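Speaker notes - The Tasora bench kit, one season in
Barrett Sorensen, afternoon session, small hall 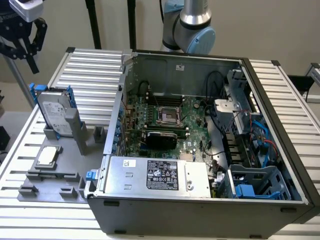
Good afternoon, everybody, and thank you for coming back from lunch. (Wait for the door to close. It closes slowly.)

So, I promised the organizers a fair review of the Tasora kit, and I should start by saying who is doing the reviewing. I run the refurbishing side at Studer. We take in retired office computers, test them, replace what's tired and send them out again. We bought the kit with our own money, at the list price, and I have no arrangement with Tasora beyond the ordinary support contract. If I sound fond of it in places, well, I am fond of it in places, and I'll get to the places where I'm not.

What comes in the package. Arm, gripper, controller, the software license for one bench, and two days with an installer. The parts fixtures you make yourself. Tasora gives you a starter set of files and you print them and change them to suit. Ours holds a hard drive standing up in its blue caddy, and a processor lying face up in its own little recess, so each part waits at the same spot every time. Say this slowly, people always ask about it afterward: the fixture took us more evenings than the arm did.

Setup. The installer was a patient man and we got on very well. By the end of the second day we could reach into an open tower and come back out without touching the drive cage, and I remember being much more pleased about that than a grown person should be! Then he went home, and on Thursday we tried a different model of case and had to teach nearly everything over again. Please budget for that. The brochure talks about switching models as a menu choice, and it is a menu choice, once you've done the teaching.

What we asked it to do. Two jobs to begin with: put a drive in its caddy back into the bay, and set a processor into an open socket. I chose them because they're opposites. The drive wants a firm push and forgives you a lot. The processor wants no push at all, and anybody in this room who has bent a socket pin knows the feeling in the stomach.

Numbers, for the people with pens out. We ran 124 drive placements in the trial. The first 100 were on one case model and the other 24 on a second one. On the first model the arm needed a person to step in 20 times, mostly when the caddy went in a hair crooked and stopped short. I don't quote a figure for the second model, it's too few to be fair to anyone. (Pause here. Somebody will want to argue about 24, and they may do it at coffee.)

Processors. We are still going gently. We use scrap boards and scrap processors, and a person lowers the lever afterward. I would not put a customer's board under it yet, and Tasora's own support desk agreed with me when I called, which I thought was decent of them.

Cables. Oh, cables. Any of you who have opened an older tower know how the leads wander about wherever the last technician left them. The kit has no cable routine worth the name. We tie them back by hand before a run, and that costs us time that I have counted honestly against the kit in our own books. There is an add-on from Anozie that claims to help, and I've had the demonstration but not the bill, so I'll leave it there.

Support. Good on the phone, slower by email. Spare finger pads came quickly. The manual is written for somebody who already knows the answer, and I'd ask Tasora, kindly, to let a beginner read it before the next edition.

Compared with Anetti. We had their unit on loan before we bought this one. It was quicker to teach and I liked the screen, but the reach was too short for a full tower lying on its side, and full towers are most of what we see. If you work on small machines, do go and look at theirs.

Would I buy it again? Yes, for a shop that sees the same few models week after week and has one person who enjoys fiddling. For a shop where every box is different I'd wait for the next software release, promised for September.

(If running over, skip Anetti and go straight to questions. Leave the contact slide up. Remind them the fixture files are free to anyone who writes to me, and that I answer on weekday mornings.)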